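The Price of a Safe Saturday

I have lived on Kurtuluş Street for long enough to remember when the summer regatta was a thing you walked down to in your sandals, with a folding chair under one arm and a bag of cherries, and the only person in uniform was the man who sold the tickets for the ferry. So forgive me if I take a while getting to my point. I am fond of the regatta, and I am fond of the people who run it, and I want to be fair to everybody.

This year, as most of you will know by now, the harbor at Grurkholm is to be fenced. The whole lower town will be inside a security line from five in the morning until the last boat is in. There will be 587 guards and police officers on duty, bag searches at both gates, and a camera tower on the old customs pier. Those of us who live inside the line have been sent a letter asking us to register our overnight guests (my sister was very tickled to hear she needed registering) and to keep our street-facing windows closed while the opening parade goes by.

I read that letter twice, standing in the hall with my coat still on. Then I took it across the landing to my neighbor Zübeyde Yurt, and we read it together over tea and got crosser with each cup.

Now, I do understand why it's being done. The regatta has grown. Foreign crews are coming, and a couple of government ministers, and after the things we have all watched on the news these last few years I'd be a fool to say that nothing bad could ever happen in a pretty little town with bunting on the lampposts. Necati Altıntaş, who is in charge of the safety plan, came to the meeting in February and took questions for more than two hours, and I thought he was patient and decent. He said he would sooner have us annoyed with him in September than grieving in July. The room went quiet at that, and I went quiet with it.

But I have been turning it over ever since, and I don't think it answers what people were asking. Nearly everyone who stood up that night accepted that there would be guards. They wanted to know who had decided how many, and whether anybody had been in the room to say that a bit less might do. Milagros Mosquera asked it very plainly - she runs the bakery by the steps, and she has to get flour in before dawn - and she was told that the details of the assessment couldn't be shared. Well, all right, some of it can't be. I wouldn't want the patrol times pinned up in the library. But the bill can be shared, surely, and the reasons for a fence on Kurtuluş Street when the boats are a good ten minutes' walk away.

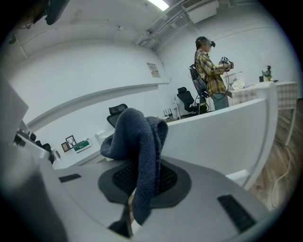 And there is the matter of what stays behind afterward. We have been told that the camera tower is temporary. I would like to believe it. The trouble is that the cameras on the Kedel bridge were temporary too, put up for a trade fair, and I pass under them every time I go to the dentist. I don't suppose anybody sat down and decided to keep them. It costs money to take a thing down, and after a year or so people stop looking up, and then a new clerk comes in and finds them on a list of things the town owns. I don't call that a plot. I call it housekeeping, and bad housekeeping at that.

Chalerm Chuensuk, who rows with my nephew and is a good deal more cheerful than I am, thinks I'm making too much of one weekend. He told me so on the ferry, very kindly, and said that the young people in the club feel better for seeing the guards there. I've thought about that as well, because I don't want to be the sort of woman who only listens to her own landing. If my nephew's crew feel safer on the water, that counts for something with me. But I would ask Chalerm to come and stand at the top of our street at six on Saturday morning with Eylül Bozkurt, who is a home nurse and has patients on both sides of the fence, and see how she gets on with her pass and her bag and the gate that doesn't open until seven.

Because it's Eylül I keep coming back to. The plan has pages on the ministers and the crews, and one short paragraph headed "Residents," and I looked in it for a nurse, or a baker, or an old man who has his papers and his coffee at the same café every day of his life, and I couldn't find them. Vosano, the firm that has the contract for the gates, has been hired to run gates, and I have no quarrel with them for doing so. It was for the town to tell them who lives here.

So what would I like? I'd like the town to print what it is spending. I'd like a date for the tower to come down, in writing, with somebody's name next to it. I'd like the gate nearest the clinic opened at five, for anyone who works inside the line, and I'd like the business about the windows dropped altogether. There are fewer than 1,000 households in the lower town. It would not take very long to knock on the doors and ask what people need that morning, and I'd gladly do our side of the street myself, hills and all.

Zübeyde says she will be opening her window for the parade, as she has every summer since she was married. I have told her I'll bring the cherries.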